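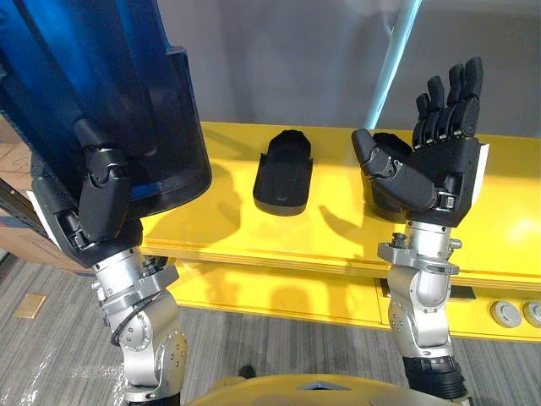

Subject: Re: [plostholm-swap] Boxes for shoes?
Date: 2022-09-18

Hello all,

On the Plostholm swap list, someone wrote:
> We've 6 pairs of shoes in a heap by the back door and I'm sick of it.
> Has anyone gone over to plastic boxes? Do you keep the foam bits that
> come with new shoes or chuck them? And do see-through ones look awful?

I have, and I'm a convert! I started in June with a few of the blue see-through ones from Zabala (the shop on the Winivville road, not the market stall) and I like them so much I've been back twice. The blue is a bit loud, I'll give you that, but you can tell trainers from wellies without opening anything, and that was all I wanted.

As for the foam, I keep the shoe-shaped ones. They stop my good pair going flat over the winter, and small ones are handy on a table for odds and ends (mine has picture hooks in it at the moment). Anything crumbly goes straight in the bin.

Two things I'd do differently. Measure your shelf first – I had to take 3 boxes back – and let muddy boots dry overnight before they go in, or you'll know all about it when you lift the lid.

I've a couple of Drelter boxes going spare if you want to try them, cardboard but quite stout. They'd do for sandals. Shout if you'd like them and I'll leave them in the porch.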